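Wim Van Dijk has looked after the two-arm sorting cell at Onora since February. The cell moves small goods between plastic trays, and most of his work on it concerns the grippers.

"The arms need very little," he says. "The fingers are linkages with a lot of small screws, and screws work loose." He checks the palm plate bolts every 700 cycles with a hex key, left arm first, and logs any that turn. Sem Cuypers, who wrote the log sheet, wanted the interval at 416. They settled on the longer figure after 2 clean inspections. 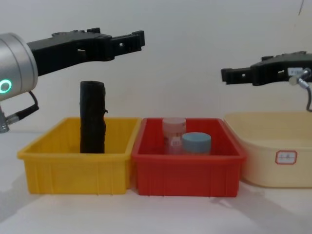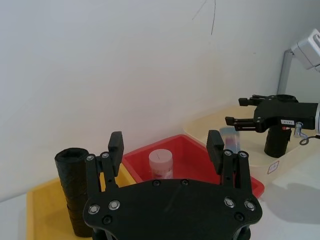
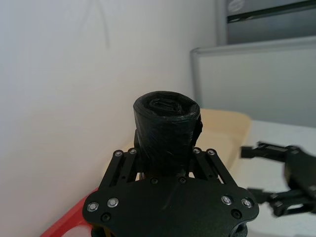 Coloured trays on the white table, with the grippers over them.

Van Dijk is firmer about the cables. Each has to hang with enough slack for a full wrist turn — too much and it catches on a tray rim. He moves the wrist by hand through its range after any change and watches the connector, not the loop.

Soft items cause most of the stops. "A roll of film gives way when you close on it, so the position reading tells you little. I set the closing force on the roll first and check the jars afterwards." The current setting is 287 in the controller's own units.

Fingertip pads are replaced as a pair, on one gripper at a time. The zero position is then taught again with the fingers fully open. Cuypers keeps the old values on paper, in the drawer under the controller.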